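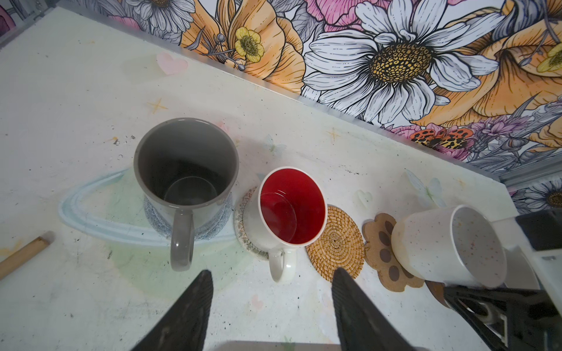

Mugs and coasters task, Bondside table. Speckled mug in the gripper, rattan coaster still free.

Bondside Chores Working Group
Minutes, August meeting, started 10.15

Present: Bondside workshop, Grasine (arms and grippers), Reltness cafe side, Nagano by phone, bad line, dropped out twice.
Apologies: Reltness stockroom.

1. Last minutes
Agreed. One correction, the dishcloth trial was at Reltness, not Bondside.

2. Mugs onto coasters
Main item. Grasine reported 204 attempts since last meeting, 107 counted as good. Good = mug flat on its coaster, nothing knocked, no human hand. Reltness said that's barely over half and no cafe would pay for it. Grasine said first month was dreadful and recent runs much better, but couldn't split the figures on the day. To bring them split by week.

Mugs with handles pointing at the gripper go best. Paw print coaster a nuisance, odd outline, gets dragged when a mug is put down a bit skew. Knitted one slides less but bunches up. Nagano asked why not use identical coasters. Long discussion. Reltness view is that real kitchens have odd ones so keep the odd ones. Kept.

Shiny insides: red mug gives a reflection at the bottom and the wrist camera has twice taken it for something in the mug. Grasine looking at it. Might just be the lights.

Painted table top (planet, stars etc) also discussed. Nagano wanted plain white. Others said people have patterned tablecloths. No decision, carry over.

3. Speed
Best time for one mug is 8 seconds, typical far slower. Person does it without thinking. Reltness asked if speed matters if it's done overnight. Fair point, but overnight means no one there when it drops one. Need a rule for stopping. Grasine to draft.

4. Shop floor
Shelf facing at Reltness: boxes ok, bags not. Crisps hopeless. Tins ok untill two are touching. Staff there say they'd sooner have something that carries the crates up from the back. Noted, not in scope this year. Nagano disagrees and wants it in scope. Put on next agenda.

5. Are we there yet
Asked by Reltness as they have to tell their own people something. General feeling: no for kitchens, maybe for one job on one table with somebody nearby. Grasine thinks 85 per cent on mugs is the point to try it in the staff room. Bondside would want higher if it's hot drinks. Empty mugs only for now, agreed by all.

6. Actions
Grasine - weekly split of figures, draft stop rule
Bondside - try different lights over the table, chase spare gripper pads
Reltness - bring four more mugs from the cafe, chipped ones fine
Nagano - note on crates, one page pleese

7. AOB
Kettle in meeting room tripping the socket again. Reported.

Closed 11.40. Next meeting at Reltness, date to follow.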